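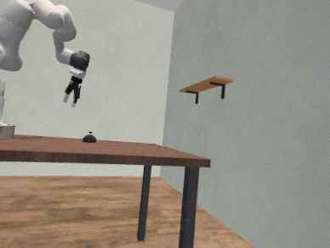 The call bell on its table, with the little shelf on the wall to the right. Rendering.

I went to the Hultell open day for the doorknobs. Hultell has made hotel fittings in the same brick building for 95 years, and once a year, in March, it lets the public in to look at hinges.

The tour left from the loading dock, led by Torbjørn Nyberg, who has a voice built for stamping presses and used all of it in the carpeted hallway too. We were issued safety glasses and a sticker. Mine said VISTOR. I wore it proudly.

First stop was key tags, the heavy kind that ruin a coat pocket. Demand has fallen off since hotels went to plastic cards, but there is apparently a steady trade with country inns that want you to feel you've been handed something. Gerasimos Konstantinidis from the finishing room let us buff one each. I went through the plating on mine and he put it in a bin without a word.

Then bells. I had never given much thought to the front desk bell, and I have now given it 60 minutes. The dome is pressed from a flat disc, then tuned by shaving the rim, and a good one should carry across a lobby without making the clerk hate you. Pao-chu Lo tests them by ear at a bench next to the compressor, a location she has complained about in writing. She played us 3 in a row and asked which was the reject. The whole group picked the wrong one, with great confidence.

Lunch was in the canteen. The soup was orange. A man from Karagiannis, who buy coat hooks by the crate, told me the soup was better last year, and then told me about coat hooks.

The shop at the end sells seconds. Bells were marked down, luggage racks were not, and the doorknobs I had come for were on a shelf labeled DISPLAY ONLY. I bought a bell. It sits on my kitchen counter and gets no response whatsoever.

Parking is free, but the lot fills up early. Wear flat shoes, and skip the soup.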